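Week 9 notes: Learning from wrist-camera demonstrations
Advanced Robot Manipulation
Notes revised December 12, 2023

Read these before the tutorial. The reading is chapters 4 and 5 of the course reader. The assignment sheet is separate.

9.1 Where we left off

Last week we finished behaviour cloning in its simplest form. You have a set of demonstrations, each a sequence of observations and actions, and you fit a policy that predicts the action from the observation. The loss is ordinary supervised regression. The trouble starts at run time, when the policy makes a small error, lands in a state the demonstrator never visited, and makes a larger error from there. You should be able to reproduce the argument for why the cost can grow with the square of the horizon, and state the assumptions it needs.

This week's question is narrower. Suppose the only camera is the one on the wrist. What does the policy gain, what does it lose, and how would you find out which matters more?

9.2 The Torna dataset

Most of the worked material comes from the Torna dataset, which the lab collected in July. It contains 3,144 demonstrations of short manipulation tasks recorded from the wrist. Each demonstration has the colour image stream, the gripper opening, the pose of the wrist relative to its pose at the start of the demonstration, and a task label. There is no depth and there are no force readings. Force would have been useful, particularly for the insertion tasks, and we come back to that in 9.6.

The tasks fall into groups. The one we use here is the pipe group: approach an upright or lying pipe, align the fingers with it, close, and in some tasks twist or lift. Pipes look easy. A plain cylinder has almost no texture, is symmetric about its long axis, and gives the same silhouette from every side. An image encoder trained to match features has very little to hold on to, and what it does hold on to is often in the background.

9.3 What is in a wrist view

Write the observation at time t as o(t) = (I(t), g(t)), where I is the image and g the gripper opening. The action a(t) is a change in wrist pose, expressed in the wrist frame at time t, together with a target opening. Keeping the action in the wrist frame means the policy does not need to know where the robot base is. The same demonstration is valid if the whole workspace is moved across the room.

Three consequences follow, and all of them turn up in the exam in one form or another.

First, the fingers are in view for most of the demonstration. Their position in the image depends only on g(t), provided the camera is rigidly mounted and the fingers do not flex. In principle the network can read the opening from the image and g(t) is redundant. In practice we keep it, as soft fingers do flex and the image alone becomes ambiguous under load.

Second, the target grows in the image as the hand approaches. Scale gives a cue to distance, but only if the size of the object is known. A thin pipe close up and a thick pipe further off can fill the same fraction of the image. Fittings help here. A coupling has edges and a change of diameter, and it moves differently in the image from a featureless shaft when the wrist translates along the pipe.
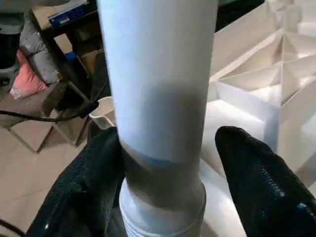 Third, the target hides what is behind it, and hides more as the hand gets closer. Near contact the policy is working from the object, the fingers and whatever strips of background remain at the sides. If the demonstrations were all recorded in one place, those strips are strongly correlated with the action, and the network will use them. This is the causal confusion problem from week 7 in a new setting.

A quick test for the last point: mask the background in the held-out images and compare the prediction error with and without the mask. If the error jumps, the policy was leaning on the room. Bear in mind that masking also moves the images away from the training distribution, so some increase is expected even from a policy that ignores the background. The control is to mask an equal area chosen at random and report both numbers.

9.4 The Asimard policy

Asimard is the reference implementation for this part of the course. The structure is ordinary:

an image encoder applied to the current frame and one earlier frame;
a small network that embeds the gripper opening;
a decoder that outputs a short chunk of future actions instead of a single one.

Chunking is the part worth your attention. Predicting the next k actions together reduces the number of decisions in an episode, and so reduces the number of chances to drift. It also deals with pauses. Human demonstrators hesitate just before closing the gripper, and a single-step policy trained on those pauses will often learn to stay still forever, because the most common action in that state is no action at all. A chunk that spans the pause contains the closing motion as well.

The price is slower reaction. If the pipe shifts while the chunk is being executed, the policy does not see it until the next prediction. A common compromise is to predict k actions, execute the first few, and predict again. Overlapping predictions can be averaged, with weights that favour either the older or the newer ones. Work through both choices on paper before the tutorial, for the case where the object is knocked sideways halfway through a chunk.

Training uses an L1 loss on translation and on opening. Rotation is represented by the first two columns of the rotation matrix, which are then orthonormalized. Do not regress Euler angles. Do not regress quaternions without handling the sign, since q and -q are the same rotation and averaging the two gives you zero.

9.5 The comparison

The result we discuss in class is a comparison between two policies on the same alignment task. Both use the Asimard decoder. Policy A was trained on demonstrations from a single room. Policy B was trained on the same number of demonstrations spread across several rooms. Evaluation was in a room that appears in neither training set.

Each training set had 525 demonstrations. After removing those with dropped frames or a failed pose track, 499 remained in each; the larger set was trimmed at random to match. Each policy was then run for 40 trials, with start poses drawn from the same list and used in the same order.

Policy B completed the alignment more often. The tables are in the tutorial package and you will compute the interval yourselves, so the rates are not given here. What I want you to look at first is the failure type. Policy A tended to fail early, in the approach, with the hand heading off to one side of the pipe. Policy B's failures came mostly in the last part of the motion, with one finger touching before the other.

The early failures fit the background explanation in 9.3. The late ones do not. By that stage the pipe takes up a large part of the image and both policies have much the same information. Uneven contact is a problem of centring: one finger arrives, pushes on the pipe, and the outcome then depends on whether the pipe is free to move, on friction and on the compliance of the fingers. None of this is in the action labels. A demonstrator holding the gripper feels the first contact and corrects for it, and the correction is recorded without its cause.

Be careful about how much you claim. There was one training run per condition. The variation between seeds is unknown and could be as large as the difference between policies. The evaluation room was also a single room. The trials tell you about start poses in that room and very little about rooms in general. When you write up the tutorial, state the unit over which you are generalizing.

9.6 Recovering the missing contact signal

There are a few ways to deal with the late failures. Szabo, the second codebase in the package, implements two of them.

The first is a finger deflection estimate. A small network is trained on images of the empty gripper at known openings to predict where the finger outlines should fall. During a grasp, the difference between the predicted and observed outlines is taken as a rough measure of load. It needs no new hardware. It is poor under strong glare, and glossy black fingers are a bad case: highlights slide along the surface as the hand turns and can be mistaken for motion of the edge.

The second is a symmetric closing rule applied over the top of the learned policy. When the estimated gap on the left and the estimated gap on the right differ by more than a threshold, closing is suspended and the wrist is moved sideways until they agree. This is a hand-written controller and should be described as one in your report. It works for cylinders and has no obvious meaning for a mug handle.

The gap is measured in the image, and this catches people every year. A gap in pixels is not a gap in millimetres. Unless the finger tip and the side of the pipe are at the same depth, an apparent gap may be partly or wholly an effect of perspective. Equally, a finger that seems to touch the pipe in the image may be in front of it. One frame will not settle it. Two frames with a known wrist motion between them usually will, provided the pipe has stayed put.

9.7 Tutorial preparation

Bring written answers to the following.

1. Derive the image displacement of a point at depth z when the camera translates sideways by d. Show how the result separates true contact from apparent contact.

2. Using the Torna pipe group, plot the gripper opening against normalized time for ten demonstrations. Mark the pauses. Choose a chunk length from the plot and defend the choice in one paragraph.

3. Run the masking test from 9.3 on the supplied checkpoint for Policy A, with the random-area control.

4. Compute a confidence interval for the difference in completion rate between the two policies. The start poses are paired. Use a method that respects the pairing.

The checkpoints are on Genow under the week 9 folder. Copy them to your own scratch space before running anything, as jobs that read directly from the shared folder slow it down for everyone. If a checkpoint fails to load, check the library version in the readme first.

9.8 Reading for next week

Chapter 6, sections 1 to 3. Skip the proof at the end of section 2. We will start with interactive data collection and go back to the quadratic cost argument, so have your derivation from 9.1 with you.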